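Why Do Robots Practice in Rooms With Silly Wallpaper?

I work with robots, and the question kids ask me most is why our walls look so wild. It's a good question!

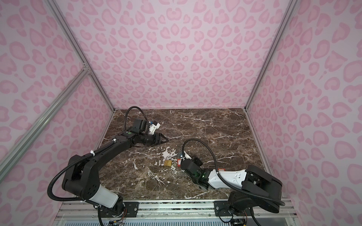

One reader, Bindov, wrote in to ask whether a robot that learns in one room gets mixed up when you move it to another. Yes, it does, Bindov, and that's the very problem we've been working on.

Think about how you learned what a padlock is. Somebody showed you one, maybe on a gate or a bike, and after that you knew padlocks everywhere. You didn't need to start over at your grandma's house. Robots aren't so lucky. A robot learns from camera pictures, and it can't tell which parts of a picture matter. If every lesson happens in front of a plain gray wall, the robot may decide that the gray wall is part of the job (silly robot!). Paint the wall blue and it reaches for the wrong spot.

So we tried something in a project we call Fullel. We taught one robot with plain walls the whole time. We taught a second robot the same jobs, but we kept switching the walls and the floor. Pink leopard spots, stripes, a floor that looks like dark marble with squiggly white lines, you name it. Both robots got 4,000 lessons each, so it was a fair race.

A lesson goes like this. A person steers the two arms through a job, such as picking up a key and bringing it to a padlock, and the computer saves what the cameras saw and how every joint moved. Then the computer looks for patterns in all those lessons, over and over, until it can make a pretty good guess about how to move by itself.

Then came the test, my favorite part. We put up 10 new patterns that neither robot had ever seen, and gave each robot 100 tries. The robot from the plain room did fine until the walls got busy, and then it started grabbing at air. The robot from the silly rooms got many more tries right. It had learned to pay attention to the small things on the floor and let the walls be walls.

It still messes up! Keys are thin and shiny and hard to pinch, even with good fingers. In December we're going to change the lights too, bright and dim and a bit orange, and I really want to see what that does. My guess is that shadows will be the hardest.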